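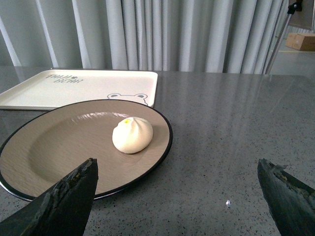
To: Flunaden collection list
Subject: Re: Bun and plate task, question on what counts as a usable example

Dear colleagues,

Thank you to those who replied to the message quoted at the foot of this one. The answers below have been agreed with the Clava training group and apply from the start of the April round.

On the first point, the plate may be placed anywhere within reach of the arm, including where its rim overlaps the tray. Operators had been moving the tray out of the way before each recording. Please stop doing so. The model is expected to cope with other dishware behind the plate, and the present set of 1,815 recordings contains too few cases of this kind.

On the second point, every recording must begin with the fingers open and clear of the bun. Recordings in which the fingers are already closing at the first instant are to be marked "late start" and kept in the separate folder. They should not be deleted, as the Villine team uses them for a different purpose.

On the third point, a squashed or torn bun does not make the recording void. It should be labelled as a failed grasp and submitted with the others. The training group has asked for more failures – at present almost all of those we hold come from a single station, and the model has learnt little from them. A failure should never be staged.

Buns are to be replaced after 30 attempts, or sooner if the pleats no longer hold their shape. The position of the twist should be changed between attempts by turning the bun by hand before recording begins. The curtain is to remain closed throughout.

Worn fingertips need not be changed during a round. If a pair is changed, the operator should enter this in the station log before the next recording, so that the two sets can be told apart later.

Stations that have not yet returned their label sheets are asked to do so by 16:00 on the last working day of the month.

Yours faithfully,
Ilari Koskela
Data Collection, Flunaden

On an earlier date, the Rugemalira station wrote:

> Dear all,
>
> We have completed 24 recordings of the bun task and would be
> grateful for guidance before going further.
>
> 1. May the plate overlap the tray, or must they be kept apart?
> 2. In 2 recordings the fingers had begun to close before the
> recording started. Should these be removed?
> 3. How should we treat an attempt in which the bun is damaged?
>
> We shall hold the remaining attempts until we hear from you.
>
> With kind regards,
> Rugemalira station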